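# Hand comparison at Dorkolcombe

We had two dexterous hands on loan this month, the Morska and the Ciritz, and 3 days to decide which one we would keep for the household handling work. Both have four fingers and a thumb. Both bolt to the same wrist plate, so the arm, the controller and the teleop gloves stayed the same throughout.

Eluned Powell drove most of the trials. She ran 8 grasps per hand, with 2 tries each, and wrote down where the thumb landed every time. The Ciritz closes faster. The Morska is slower but holds its position when the glove signal drops out for a moment, and we get a lot of dropouts at the far end of the room.

Handles were the hardest group. A thumb that comes in a little high will slide along a curved handle before the fingers get there, and then you have to open up and start again. Lowering the grip force helped on thin handles and did nothing for thick ones.

We kept the wrist cameras at their default exposure. Black fingers against a pale background are easy to pick out. Against the robot's own black parts they are not.
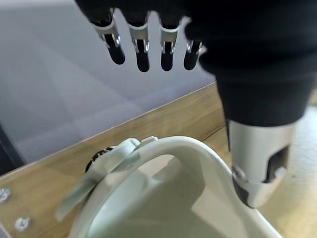

Wrist view, with the thumb tip down at the rim of a white plastic piece with an arched handle.

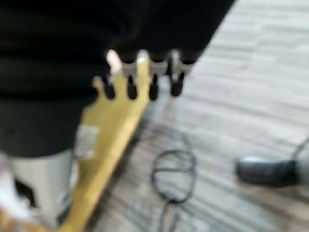 Wrist view over the floor, fingertips at the yellow piece.
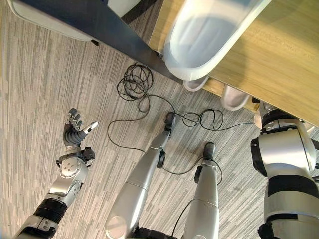

Looking down from the head, left hand open, cables on the carpet.

The controller was the Apaza, running firmware 7. We tried the newer build on the first morning and went back to the old one before lunch, as the thumb calibration didn't carry over and had to be redone after each restart. Eluned has sent the logs to the vendor.

For now the Morska stays on and the Ciritz goes back in December. The remaining job is cable routing. We want a shorter run from the wrist to the controller, and a strain relief at the elbow before the next set of trials.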